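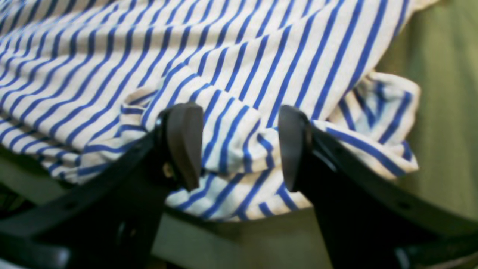

Section 9 is my favorite part of this guide, the grasp check, and I'd run it every Tuesday before you let anybody start a folding run. You want a nice bunch of fabric sitting between the two pads, like the blue-and-white striped cloth at our Jitetville bench, with the folds gathered up where the fingers can get at them. Stripes are great for this, by the way – you can see right away which way the cloth is bending!

1. Clear your mugs and laptops off the table and press Hold on the Delumico box.

2. Drop the cloth on the table. Don't smooth it out (I know, I always want to).

3. Open the fingers all the way, then jog down slowly until the pads are on either side of a fold.

4. Set the grip force to 2 and close. Go up one step at a time if the cloth slips.

5. Lift, count to 14, and lower it again. Write the result in the club log.

Note: If you're on the older Drurkier controller, the force setting is hiding under Tools. It took me nearly 14 minutes to find it the first time.

Caution: Keep your fingers out of the gap whenever Hold is off – even if you're just fixing one tiny wrinkle. Press Hold, fix it, step back.

If the pads look shiny or worn, tell Baldur Ásgeirsdóttir before you swap them. Spares are in the Thoroddsen drawer.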